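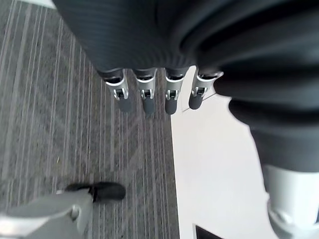 Four robotic fingers, side by side.

Goal difference is the wrong first tie-break

Despina Vidmar
17 April 2018

The women's handball league finished in March with two clubs level on 39 points out of a possible 44. Tosell and Ikberg each won nineteen matches, drew one and lost two. Ikberg took the title on goal difference. Tosell had beaten Ikberg at home and drawn with them away.

The rule was printed in the handbook before the season began and it was applied correctly. I have no quarrel with the result as a result. My quarrel is with the rule, which should be changed before the next schedule is drawn up.

A tie-break has a narrow job. The points table has already measured the season and returned the same number for two teams. Something else is then needed to separate them, and it ought to be a measurement that bears on the question left open, namely which of these two teams is the better one. In a double round robin we already hold direct evidence on that point. The two teams have met twice, once in each gym. Goal difference puts that evidence in the same pot as forty matches against other opponents, twenty per club, and gives it no special weight.

The usual defense is that goal difference uses more data. Both clubs played the same opponents the same number of times, so a total over 22 matches should carry less noise than a total over two. As arithmetic this is fine. It assumes, though, that every goal is scored under conditions that make it worth counting the same, and in a league like ours they are not.

Take Lill, who finished last. In the first half of the season they had a full bench and lost most of their matches by single digits. After the winter break they had three players injured and often traveled with eight. Any team that met Lill twice before the break would have had a harder time running up a margin than one that met them twice after it. Every club met them once in each half, but some met them in the first week after the break and some in the last week of the season, and the margins widened steadily between those dates. A club's goal difference therefore depends in part on the order of the schedule. The schedule is drawn by lot. I don't think a title should be drawn by lot at one remove.

The second problem is what teams do when the match is already won. A coach who is nine goals up with ten minutes left has a choice. She can bring on the younger players, rest the back court and practice a defensive setup she has not tried before, or she can leave the first seven on the floor and keep scoring. For player development and for plain good manners, the first is better. Goal difference pays for the second. The payment is small in any one match, but it is made all season, and coaches can read a handbook.

Head-to-head has its own faults and they should be stated fairly.

The first is sample size. Two matches is very few. If a starting goalkeeper has the flu on one of those two days, the comparison is damaged. I accept this. But knockout sport decides nearly everything on one match and we do not call it illegitimate. We say the teams knew which match mattered. Under a head-to-head rule, the clubs near the top would know which matches carry extra weight and could prepare for them.

The second is that the rule can close the race early. Suppose Tosell holds the tie-break over Ikberg and is two points ahead with one round left. Ikberg can draw level but can't pass them, so the last round is dead. Under goal difference it is still alive, at least on paper. On paper is the right phrase in most years, when the gap in goals is too wide to close in an hour. Still, this is a real cost, and a league that sells tickets might weigh it differently from one that doesn't.

The third is circular results. If Tosell, Ikberg and Grurnton finish level, and Tosell has the better of Ikberg, Ikberg of Grurnton and Grurnton of Tosell, head-to-head gives no order. The standard cure is a mini-table made up only of matches among the tied teams: points first, then goal difference within those matches. If that is also level, overall goal difference comes in as the next step. It has a proper place in the list. I only object to its standing first.

One drafting point matters more than it looks. When a three-way tie is partly resolved, the handbook must say whether the two teams still level go back to the start of the procedure or carry on down the list. The two methods can produce different orders from the same results. Either is defensible. Leaving it unsaid is not, and the current text leaves it unsaid – I have read it several times looking for the sentence.

I would write the order as follows. Points in matches between the tied teams. Goal difference in those matches. Overall goal difference. Overall goals scored. A playoff on neutral ground if first place or relegation is at stake, otherwise a draw. Whenever a step separates some of the teams, those still level start again from the first step.

This would have given Tosell the title in March. It would have changed no other position in the table, as no other clubs finished level. I should add that I kept score for Grurnton for several seasons, and that Grurnton came third under either rule.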